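Ilidier starts renting out its hand-held gripper kit

2021-02-17

If you've been following the small firms that sell bits and pieces for teaching robots, you'll know Ilidier already, or at least you'll know their very long waiting list. Well, the list may get shorter. They've opened a rental scheme for the Sernow, their pair of hand-held grippers, and I got to spend an afternoon with a set at their place before the bookings went live. I had a lovely time!

Quick recap for anyone new. You hold one gripper in each hand, you do an ordinary household job with them, and the kit records what your hands and the fingers of the grippers got up to. The recording then goes off to train a robot arm fitted with the same fingers. You don't need the arm in the room, so you can do a lot of recording for not very much money (well, not very much by robot standards).

The rental costs 260 euros for a week, and that covers both grippers, the cables, a spare set of fingers and the recording software, which is called Kella. Extra weeks are cheaper. There's a deposit on top, and I'd have liked that printed on the same page as the price, but Selina Hollenstein, who looks after the rentals, tells me it's going to be moved. You also get 50 hours of storage for your recordings, and after that you either pay or copy everything to your own drive. I'd copy it.

So how is it to use? Clumsy for the first 20 minutes, then rather nice. The grip is comfy and the trigger has a good long pull, so you can close the fingers slowly on something soft. I squashed one bread roll and was quite careful with the next. My wrists did start to grumble towards the end, the right one more than the left, and I wouldn't want to do a full day of it without a proper break.

The cables are my main moan. They're long enough, but I kept thinking about where they were when I should have been thinking about the job. Marlies Holzer, who designed the handles, says a wireless pair is on the bench and might be ready by August. She wouldn't promise, and I didn't push her (I did push her a little).

Kella has been tidied up a lot. You name the task, start, stop, and give each go a thumbs up or down. The old version made you fill in a form every time, and I gather people hated it. Task lists for kitchens, laundry and clearing up now come built in, 17 of them, and you can write your own.
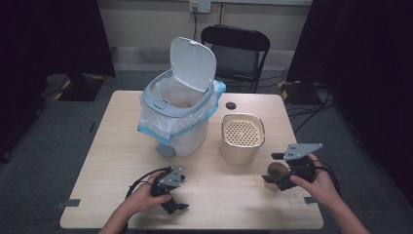 Both Sernow grippers at the table, with the pedal bin open and its bag folded over the rim.

Guerra, the shop that used to sell the kit for Ilidier, will carry on with spare fingers and cables but won't be handling rentals, so book with Ilidier directly. The first sets go out in the order people signed up, and nearly all of the early slots had gone when I left. Students can ask for a lower deposit if their department writes a letter.

I've put my own name down for a week. I want to see how it copes with my cutlery drawer, and I'll post the results when I've got some.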